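Chapter 4
Data Collection in Retail Spaces

After reading this chapter, you should be able to define a transaction record, separate identified data from inferred data, and explain how loyalty accounts link purchases over time. 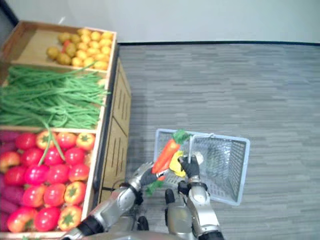
A transaction record is created each time a purchase is logged. Its basic fields are item, price, time, and store. Loose produce, such as a compartment of green beans, carries no barcode of its own, so the item field depends on a code entered at the scale or register. Errors at this step pass into every later table.

4.1 Identified and Inferred Data

Identified data is supplied by the shopper. Inferred data is computed from behavior. The Sondeo model, used throughout this chapter, assigns each household to one of 27 segments after 25 visits. 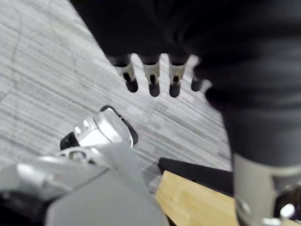
Figure 4.1 Gray carpeted floor.

Segments are revised every March. A household may change segment without notice.

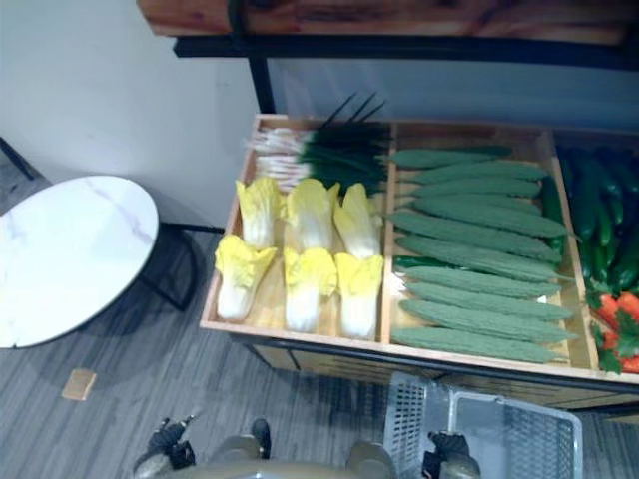
Figure 4.2 Green onions and napa cabbages in a divided crate.

4.2 Linking Records

The Tremine data set contains 3206 loyalty accounts. Of these, 800 share a mailing address with another account. Section 4.3 covers methods for matching them.

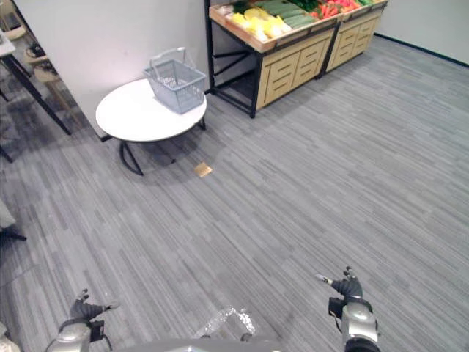

Figure 4.3 Shopping basket on a round table.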